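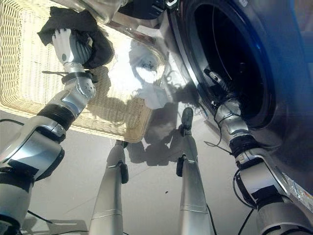
Gritside, 26th January

Section 3: Setting Up Your Brarora Washer for the First Time

Welcome to the part of the guide most people skip to, and we don't blame you one bit! By now the washer should be standing where you want it, with the packing bolts out of the back and put somewhere you'll find them again if you ever move house. If the bolts are still in, please go back to Section 2 before you plug anything in.

3.1 Connecting the water

1. Turn off both supply taps. Run a little water into a bucket first if the taps haven't been used in a long while, so that any grit ends up there and not in the inlet screens.
2. Screw the blue-collared hose to the cold tap and the red-collared hose to the hot tap. Hand tight, then a quarter turn with pliers.
3. Open the taps slowly and look for drips at both ends of each hose. Give it a few minutes — a slow drip takes its time to show itself.

Note: If you only have a cold supply, fit the Y-piece from the parts bag. Every program will still run, though the warm ones take longer.

CAUTION: Do not reuse old hoses, even ones that look perfectly good. The rubber hardens from the inside.

3.2 The drain hose

4. Hook the drain hose over the standpipe or the edge of the laundry sink and fasten it with the strap. No more than 7 inches of hose should go down into the pipe. Any deeper and the washer can siphon itself empty while it fills, and you'll wonder why it never seems to finish.

3.3 Leveling

5. Set a spirit level on the lid, front to back and then side to side, and turn the feet until the bubble sits in the middle.
6. Tighten the lock nut on each foot.

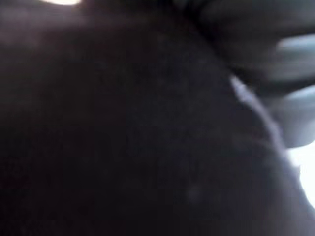
7. Press down on opposite corners of the lid. If the machine rocks at all, loosen the nuts and go again. Iqra Ghauri, who wrote the first edition of this guide, used to say she had never leveled one in a single try, so please don't be discouraged.

3.4 The empty run

8. With nothing in the drum, choose Cotton Hot and add a spoonful of detergent. Press Start and let it run to the end. A faint smell of rubber is normal the first time.

CAUTION: Keep small children and pets away from the door glass during this run, as it gets quite hot.

If the display shows E3, the door hasn't latched. Open it, check the seal for anything caught in the fold, and close it with a firm push. For any other code, see Section 7.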